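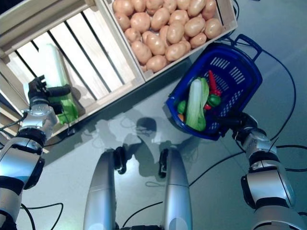 Wofür wurden die Mittel im Berichtszeitraum eingesetzt?
Für den Ausbau der regionalen Direktbelieferung von Gemeinschaftsküchen, insbesondere für den Umbau des Zwischenlagers in Hurkonport, die Einführung des gemeinsamen Bestellverfahrens und die Beratung der beteiligten Küchen bei der Umstellung ihrer Speisepläne.

Zwischenbericht zum Vorhaben „Regionale Gemüseversorgung in Kindertagesstätten und Schulküchen“
Zuwendungsempfänger: Lonia Erzeugergemeinschaft, Geschäftsstelle Hurkonport

1. Stand der Umsetzung

Das Vorhaben befindet sich im zweiten Förderabschnitt. Derzeit nehmen 14 Küchen an der Direktbelieferung teil. Zwei weitere Einrichtungen haben ihr Interesse schriftlich bekundet, können jedoch erst nach Auslaufen ihrer bestehenden Lieferverträge aufgenommen werden. Auf der Erzeugerseite sind neun Betriebe vertraglich gebunden. Der im Antrag vorgesehene Umfang der Beteiligung ist damit erreicht.

Im Berichtszeitraum wurden 428 Lieferungen ausgeführt. Den Schwerpunkt bildeten Kartoffeln, Lauch, Möhren und Kopfkohl. Salate und Kräuter spielten wegen der kurzen Haltbarkeit und der festen Liefertage eine untergeordnete Rolle. Einige Küchen haben hierzu angeregt, in den Sommermonaten einen zusätzlichen Liefertermin anzubieten. Die Geschäftsstelle prüft derzeit, ob sich ein solcher Termin mit den vorhandenen Fahrzeugen darstellen lässt.

2. Zwischenlager Hurkonport

Die baulichen Maßnahmen im Zwischenlager sind bis auf die Erneuerung des Hallentores abgeschlossen. Der Kühlraum wurde gedämmt und mit einer getrennt regelbaren Belüftung versehen. Die Abnahme durch das beauftragte Ingenieurbüro Tuncer erfolgte im Oktober ohne wesentliche Beanstandungen. Nachzureichen ist die Dokumentation der Elektroinstallation; sie wird dem Verwendungsnachweis beigefügt.

Die Lieferung des Hallentores verzögert sich. Der Hersteller hat einen neuen Termin innerhalb des laufenden Förderabschnitts bestätigt. Eine Änderung des Finanzierungsplans ist hierfür nicht erforderlich. Bis zum Einbau erfolgt die Warenannahme über den Seiteneingang, was bei größeren Anlieferungen zu Wartezeiten führt.

3. Bestellverfahren

Seit Beginn des Förderabschnitts werden sämtliche Bestellungen über die Anwendung Zavon abgewickelt. Die Küchen geben ihren Bedarf bis Sonntag um 18 Uhr für die Folgewoche ein. Die Betriebe erhalten daraufhin eine Sammelübersicht und bestätigen die verfügbaren Mengen. In den ersten Wochen kam es wiederholt zu Doppelbestellungen, wenn eine Küche ihre Eingabe nachträglich änderte. Der Fehler wurde vom Anbieter behoben.

Unbefriedigend bleibt die Handhabung von Fehlmengen. Kann ein Betrieb nicht in vollem Umfang liefern, erfolgt die Abstimmung mit den übrigen Erzeugern weiterhin telefonisch. Eine entsprechende Erweiterung der Anwendung wurde angefragt; ein Angebot liegt noch nicht vor.

4. Beratung der Küchen

Die Beratung umfasste die saisonale Speiseplanung, die Lagerung ungewaschener Ware sowie die Kalkulation der Putzverluste. Gerade kleinere Küchen waren bislang auf geschälte und vorgeschnittene Kartoffeln eingestellt. Der zusätzliche Arbeitsaufwand wurde von den Küchenleitungen als größtes Hindernis genannt. In zwei Einrichtungen wurde deshalb eine Schälmaschine aus Eigenmitteln des Trägers beschafft. Andere haben den Anteil an Pellkartoffeln und Ofengerichten erhöht.

Die Rückmeldungen zum Geschmack sind überwiegend positiv. Kritisch äußerten sich mehrere Küchen zu uneinheitlichen Sortierungen beim Lauch, die das Garen größerer Mengen erschweren. Mit den Betrieben wurde vereinbart, künftig nach Stärke getrennt abzupacken.

5. Mittelverwendung

Die Ausgaben bewegen sich im Rahmen des bewilligten Finanzierungsplans. Minderausgaben bei den Reisekosten stehen Mehrausgaben bei den Kühlkosten gegenüber. Der Ausgleich erfolgt innerhalb der Sachmittel und ist nach den Nebenbestimmungen des Bescheides zulässig. Die Belegliste liegt diesem Bericht als Anlage bei.

6. Weiteres Vorgehen

Für den verbleibenden Zeitraum sind der Einbau des Hallentores, die Aufnahme der beiden interessierten Einrichtungen und die Überarbeitung der Liefervereinbarungen vorgesehen. Der Entwurf der neuen Vereinbarung wird der Bewilligungsstelle vor der Unterzeichnung zur Kenntnis gegeben. Um Auszahlung der nächsten Rate gemäß Mittelabruf wird gebeten.

Anlagen: Belegliste, Abnahmeprotokoll Zwischenlager, Übersicht der beteiligten Küchen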